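How to budget for a robot arm without fooling yourself

Start with the quote, then assume it is wrong. The one Murnlow sent us covered the arm and its control box, and the sales sheet called that "a complete station". I have yet to see a complete station arrive in a box.

Step 1. Walk round a bench that is already in use and write down everything on it that the quote leaves out. Include the dull stuff: test leads, brackets, chairs, framing, shelves and bins.
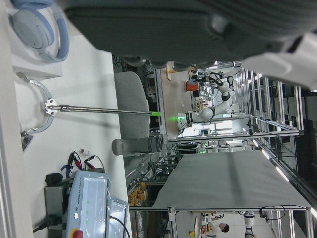 Price each line yourself. Our list of extras came to £2,226 before delivery, and the supplier's own guess was £171. Ekene Nnaji still thinks I was harsh on the framing. I wasn't — I left out the bolts.

Step 2. Ask for a second price on the frame. Iluvwood wanted £1,894 for one bay, cut and drilled. Check whether feet and corner brackets are in that figure.

Step 3. Measure the floor with the arm at full stretch, plus a chair. Brochure drawings never have a chair in them.
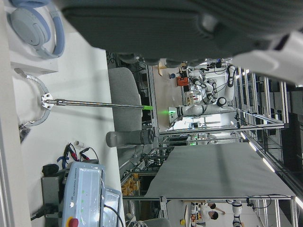
Control box, test leads and stop button on the bench, with the framed robot station behind.

Step 4. Put staff time in the budget. Deepika Kandasamy booked 60 hours for setting up and I would not sign off less, whatever the brochure says about being ready in an afternoon.

Step 5. Get the spares price in writing before you order. If they won't give one, ring someone else.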